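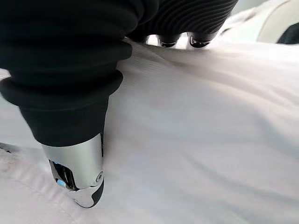
Re: Prumari evening, door price
Posted by Tineke Geerts, January, 21:40
3 replies | 12 views

Before we all start forwarding this to friends, has anyone asked the Swai Hall what "restored" means? I went to their last "restored" film and it was the same scratched copy they showed two winters ago, with the sound turned up.

Wim wrote:
> The Lorivero society is showing the silent film Prumari at the
> Swai Hall, with live piano and a talk beforehand on the harbour
> fire of 1847. Tickets are 12 euros, soup included. There are
> 70 seats, so please book early. The print has been fully
> restored and has not been seen in public since it was made.

Not seen in public by whom? My aunt saw it at the Prirnora cinema as a girl and complained about the ending for years. I can believe it hasn't been shown much. "Never" I would like to see in writing from the archive.

The 70 seats also puzzle me. Last time they sold places behind the pillar at full price, and I had one of them. If the pillar seats are on sale again, the notice should say so.

As for the talk, I'd be glad of it if the speaker has new material. The society's booklet has 283 pages and gives the fire four of them, mostly copied from the older booklet. Does anybody know who is speaking? The notice only says "a local expert", and I can think of two people who call themselves that and don't agree on which street it started in.

I'll probably go anyway, for the piano. But I'm not paying in advance until someone answers the question about the print.

Tineke

Last updated: January, 22:05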